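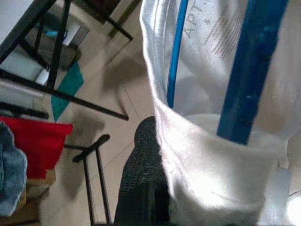

White plastic sack with two blue pieces standing in it.

Glycol chiller short cycling on a small kombucha line, is it the chiller or me?

Posted September 1, 2023 in Process Cooling and Refrigeration

Hi all, long-time reader, first question. I run the production side of a small kombucha and soda outfit and we have one packaged glycol chiller (a Stendero, bought used) feeding 4 jacketed tanks plus a little plate heat exchanger in front of the filler. We moved it over from our old place in May and it ran great for the first few weeks.

Now the compressor kicks on, runs maybe two minutes, shuts off, and then comes right back on again. All day long. It's worst at night when the tanks are just holding. When we're crashing a tank and pulling real heat it seems to settle down and run like a normal machine, which is the part that's got me confused, because I figured if something was broken it would act up more under load.

Stuff I've done so far: cleaned the condenser coil (it was gross), topped up the reservoir, checked that the solenoids on the tanks open and close. Glycol supply temp bounces up and down but the product temps are fine. The electric bill is not fine. The fellow who sold it to me says to add refrigerant. I'm not a refrigeration person and I'd like to know what I'm talking about before I pay for a service call. Any ideas?

Oh, and the reservoir is a lot smaller than the one on our old rental unit, if that matters. The plumbing run is shorter now too.

3 answers

Answer 1 (marked helpful)

Oh it matters! You pretty much answered your own question in that last line. A chiller compressor has a minimum amount of heat it can remove, and if your tanks are only asking for a trickle of cooling at night, the machine blows right past the setpoint, shuts off, warms back up a minute later and starts over. The only thing slowing that swing down is the volume of cold glycol in the system. Small reservoir, short pipes, not much glycol, fast swings. When you crash a tank there's finally enough load to keep it busy, so it behaves.

Before you spend any money, go look at the differential on the controller. A lot of used units show up with it set super tight. I'd open it up to 4 degrees F and watch it for a night. Kombucha sitting in a big tank is not going to notice. Check the anti-short-cycle timer while you're in that menu too, mine was set to zero when I got it (previous owner, grr) and I bumped it to 6 minutes off between starts.

If that helps but doesn't cure it, add volume. We put an insulated buffer tank on the return side of our Gandaven and it more than doubled the glycol we had in the loop, and the difference was huge. Compressor starts dropped way off and the pump quit surging as well. You can do it with a plain poly tank if you insulate it well and keep it vented properly. Just make sure you mix the new glycol to the same strength as the old stuff and use the food grade propylene, please. Get a refractometer if you don't have one. When you top up with straight water you thin it out a little each time and then one day you've got slush in the evaporator.

Do NOT let anybody add refrigerant without putting gauges on it first. Could be low, sure, but overcharging a healthy unit is a great way to make it an unhealthy one.

Answer 2

Agree with most of that. I'd add: find out what's actually shutting it off. Next time it stops, look at the display. If it says it reached temperature, it's what the first answer says. If it's tripping on low pressure, that's something else, and you could have a dirty strainer, a weak pump, low charge or glycol that's too thin or too thick. We chased "short cycling" for most of a summer on a Lozano unit and it was the strainer. It was packed solid. Took 6 bolts and a rinse in the sink, and I felt pretty dumb.

Also, is there a bypass between supply and return? If all 4 solenoids close and there's no bypass, the pump is pushing against nothing and the chiller isn't seeing any flow. Some units shut down on the flow switch when that happens. At night with every tank satisfied, that would look a lot like what you've got.

Answer 3

Had the same thing, sold it and bought a Prosstead with a variable speed compressor. No more problem. Not cheap though.

Comment from the original poster

Thank you! Differential was set at 1 degree, so I opened it up like you said. The display says it's reaching setpoint when it stops, so no pressure trip. I don't see a bypass anywhere. Going to pull the strainer this week and start pricing a buffer tank. Does it matter if the tank goes before or after the pump?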